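Wutham Touring Trophy

The Wutham Touring Trophy is a one-make touring car series held each year on the Wutham circuit and at visiting rounds elsewhere. It is run by the Wutham Motor Club and supplied by Plovier, which builds all of the cars to a single design. Points from every round count toward the drivers' title, and a separate cup is given to privately entered teams.

Format

A round consists of one qualifying session and two races. The first race is 80 km long and has no required stop. The second is 100 km, and each car must come in once to change at least two tires. The grid for the second race is set by the finishing order of the first, with the top eight places reversed.

Drivers may enter single rounds as guests. Guest drivers do not score, and the points for their positions pass to the next car in the results. 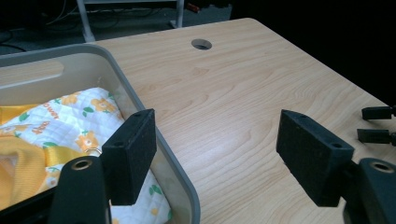 Gray plastic storage bin on a wood-grain table.

Cars

The Plovier T2 replaced the original T1 after its fourth season. It is a rear-drive sedan with a sequential gearbox and a minimum weight of 962 kg without the driver. Engines are sealed by the supplier and may be opened only at the Plovier works. Teams are free to adjust dampers, anti-roll bars and wing angle, but spring rates are fixed. Tires come from a single supplier, Agyeman, in one dry and one wet compound.

A proposal to allow carbon brakes was put to the entrants in March and rejected on cost grounds.

Teams and drivers

Trirnuvden Racing has won more team titles than any other entrant. Its best-known driver, Kathleen Nic Giolla, took the championship twice in the T1 and once in the T2. Siblings Sena and Ayuba Issahaku shared a garage at the team for two seasons before Ayuba moved to a private entry. Ilse De Graaf won the privateers' cup in her first full year. Xiaoqing Han, previously a kart racer, holds the lap record on the short layout.

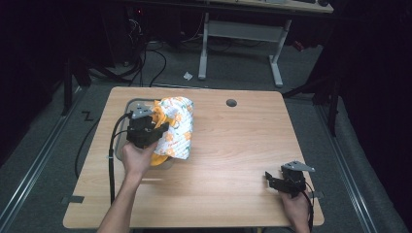

Floral-print cloth in a translucent gray tray.

Circuit

The Wutham circuit has a long and a short layout, which share the pit straight and the first three corners. The pit straight measures 500 m. The long layout adds a wooded section with a steep descent to a hairpin, where most overtaking takes place. The hairpin was widened on the inside when the T2 was introduced.

Coverage

Races are streamed by the club, with commentary in English. Full results and the current rule book are published on the club's website.

This article was last updated on 31 Mar 2025.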